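Textile Care, Unit 5 - Caps and small headwear
Handout by Poppy Penrose

Before you fold a cap, look at the brim and find the seams of the crown.
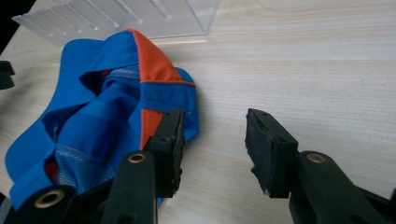
Press the folds out with your fingers, from the top to the brim. Do not pull on the piping. Leave the cap to rest for 10 minutes - longer if the fabric is thick.

For the second exercise, clear a space on the table and work again with your partner.

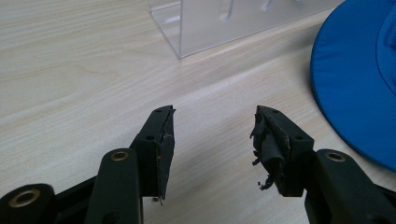 Fig. 2. Tabletop with pale wood grain.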